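Unit 4: Peg, Disc and Recess Boards
Handout for the course in fit, clearance and manual assembly
Prepared by Maite Ortuño, with corrections from Wen-hsiung Lai

4.1 Scope

This unit covers the layout and use of the assembly board: a flat base carrying raised plates, recesses and small loose parts which are fitted, removed and fitted again. It follows Unit 3 (plain holes and plain shafts) and assumes you can already read a clearance from a drawing. Bring the Unit 3 sheet, a rule and a pencil. Calipers are issued at the bench.

Boards have a long history in trade training and in hand assessment. The form used on this course follows the Manthorpe pattern, in which the upper rows carry standing parts and the lower rows carry recessed ones. Older boards of the Liao type reverse this order. If you trained on one of those, read section 4.3 before touching anything.

4.2 Terms

Base. The flat body of the board. All heights are measured from its top face.

Plate. A raised area on the base. A plate may be plain or may carry a hole, slot or peg.

Recess. An area sunk below the top face. A recess locates a part on its sides, on its floor, or on both. State which when you write up a fit.

Peg. A standing part of small section. The top may be flat or rounded, and the difference matters when something has to go over it.

Disc. A flat round part. In the exercises a disc is treated as a wheel if it is meant to turn when seated and as a cap if it is not.

Lead-in. The chamfer or rounding which guides a part during the first moment of entry.

4.3 Layout and the order of work

Work from the far edge of the board towards yourself. Parts standing in the far rows are reached over the near ones, and a sleeve or the heel of the hand will knock over anything fitted too early. The exception is exercise 4c, where the near recess is filled first to set the datum.

Seat the board squarely on the table before starting. A board that rocks gives false readings for insertion effort, and every result taken on it has to be thrown out. Use a dark, plain table top where possible. White boards on pale benches make edges hard to judge, and small parts of the same colour as the base are easily missed during the check at the end.
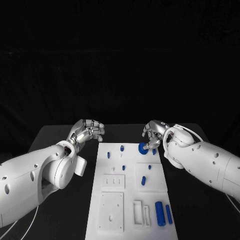
Clearance decides how closely a part must be aligned before it will enter, and lead-in decides how much of the remaining error the part corrects by itself. The two are often confused in written work. A generous clearance with no lead-in will still catch on the edge of the hole if the part arrives off centre. A close clearance with a good lead-in will enter, but may jam once the guided portion ends. For the same reason the grip should be settled while the part is still clear of the base, as with the blue disc pinched just above the top edge of the board, with a small blue peg standing to the right of it. Tilt corrected at that height costs nothing. Tilt corrected after contact loads one side of the hole and is the usual origin of a jam.

4.4 Gripping discs and pegs

A disc can be held on its rim or across its two faces. A rim grip leaves both faces free and gives good control of rotation. A face grip gives better control of tilt but puts a fingertip between the disc and its seat, so the last part of the travel has to be done by release and press. Record which grip was used. Results from the two are not comparable.

Pegs are held high. Leave at least half the length exposed below the fingertips. With very short pegs this is impossible, and tweezers are permitted from exercise 4d onwards.

Colour is a sorting aid and carries no tolerance information. Two blue pegs may be of different diameters. Measure before fitting.

4.5 Worked figures

The bench log from the March session holds 251 insertions on the Bedex set. Of these, 13 jammed and were freed by hand, and a further 11 were abandoned. The jam rate is therefore 13 / 251, or 5.2 per cent, and the abandoned rate 4.4 per cent. Do not add the two and call the result a failure rate unless the report says what counts as failure.

Repeat the calculation for the Grosetti set using the log pinned inside the cupboard door. That log runs to 872 lines, of which only the lines marked F are insertions. The rest are removals.

4.6 Exercises

4a. Draw a plan view of your board. Mark every plate, recess and peg. Give heights for the plates and depths for the recesses.

4b. Fit and remove each peg five times. Note any that enter freely in one orientation and bind in another.

4c. Set the near recess as datum and measure the offset of each far-row peg from it.

4d. Fit the disc with a rim grip, then with a face grip. Describe the difference in tilt at first contact.

4e. Explain in one paragraph why a rounded peg top helps a disc with a central hole but does nothing for a plain disc placed in a recess.

Written answers go in the tray by the end of the teaching week. Sketches in pencil are accepted. Photographs in place of the plan view in 4a are not.

Comments (4)

Kulsoom Chaudhry
In 4c, is the offset taken to the centre of the peg or to its nearest side? Our group did both and got into a muddle.

Maite Ortuño
Centre. Measure to both sides and take the mean. I will add it to the sheet.

Feng-yi Sin
The Bedex pegs at my bench have worn tops, so 4e is hard to see in practice. Is there a newer set?

So-ying Chuang
Second drawer down, Feng-yi. Please put them back in size order.

We use cookies to remember your settings and to count visits to these pages. Accept all | Manage choices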